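Agua con apellido

Llega otra vez la temporada de las jarras filtrantes, los cartuchos remineralizantes y las botellas que prometen agua «estructurada». En el último mes hemos recibido en el boletín más preguntas sobre este asunto que sobre cualquier otro, casi todas con la misma forma: me han hablado muy bien de tal aparato, ¿merece la pena? Hemos leído los folletos de tres de ellos y, de paso, la letra pequeña.

El más vendido en las tiendas del barrio es Alenis, una jarra con cartucho de carbón activo y resina. De las tres propuestas es la más razonable, porque el carbón activo tiene un efecto conocido: retira buena parte del cloro y, con él, el sabor que muchos no soportan. Hasta ahí, nada que objetar. El problema empieza en la segunda página del folleto, donde el agua filtrada «favorece la depuración natural del organismo». De la depuración del organismo se encargan el hígado y los riñones, que no notan si el vaso viene de una jarra o del grifo. La frase está redactada con habilidad: no promete curar nada, no menciona ninguna enfermedad y resulta imposible de comprobar.

Turard va más lejos. Vende un cartucho que añade magnesio y cita «un estudio con consumidores» según el cual el 77 % se sentía con más energía al terminar la prueba. Pedimos el estudio. Nos mandaron una hoja. Participaron 125 personas, todas clientes que ya habían comprado el producto, y contestaron a un cuestionario después de dos semanas de uso. No hubo grupo de comparación, ni se midió otra cosa que la opinión de quien acababa de pagar. Preguntar a alguien si está contento con lo que ha comprado es un ejercicio legítimo de mercadotecnia, pero no debería imprimirse al lado de una curva ascendente sin unidades en el eje.

Tampoco se indica en ninguna parte cuánto magnesio acaba en el vaso. Volvimos a escribir para preguntarlo y la respuesta fue que «depende del agua de partida». Es cierto, y es también la razón por la que convendría dar al menos un intervalo. Un puñado de almendras o un plato de lentejas aportan magnesio en cantidades que cualquiera puede consultar en una tabla.

Queda Løken, la botella de 59 euros que «reordena las moléculas» mediante una espiral en el cuello. Aquí cuesta mantener el tono amable. En el agua líquida los enlaces entre moléculas se forman y se rompen sin descanso, en tiempos brevísimos, y no hay espiral que deje en ella una forma duradera. El folleto incluye fotografías de cristales de hielo, muy bonitas, que no demuestran nada sobre lo que se bebe. Si a alguien le gusta la botella como botella, adelante. Por la espiral no pagaríamos ni un euro.

Quien quiera salir de dudas sobre el sabor puede hacer en casa una prueba muy sencilla. Se llenan varios vasos iguales, unos con agua del grifo y otros con agua filtrada, todos a la misma temperatura, y otra persona los coloca sin decir cuál es cuál. Hay que repetirla unas cuantas veces, cambiando el orden, y apuntar las respuestas antes de mirar la clave.

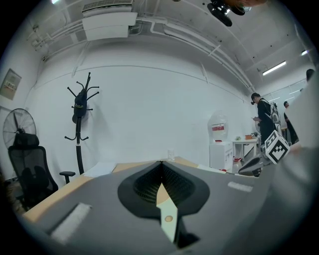
La temperatura importa más de lo que parece. Una jarra que vive en la nevera juega con ventaja frente a un grifo en pleno verano, y buena parte del entusiasmo por el agua filtrada puede ser entusiasmo por el agua fría. Dejar reposar agua del grifo en una jarra corriente, tapada y refrigerada, ya suaviza el olor a cloro en muchas zonas. Sale gratis y no obliga a cambiar cartuchos.

Sobre los cartuchos, por cierto, los folletos hablan poco. Un filtro que se deja puesto más tiempo del indicado pierde eficacia y puede acumular bacterias, de modo que el gasto real no está en la jarra. Antes de comprar conviene calcular el coste de un año entero, recambios incluidos, y preguntar si son compatibles con otras marcas. Con Alenis no lo son.

Hay casos en los que un filtro sí tiene sentido: tuberías de plomo en edificios antiguos, pozos particulares, agua muy dura que estropea los electrodomésticos. Pero entonces lo primero es un análisis, y lo segundo un equipo certificado para ese problema concreto. Los resultados de la red pública se pueden consultar; en muchos municipios están colgados en la web del ayuntamiento o de la empresa suministradora.

En el próximo número miraremos las pastillas efervescentes de Estel, que según su publicidad «hidratan más que el agua». Hemos pedido la documentación y seguimos esperando.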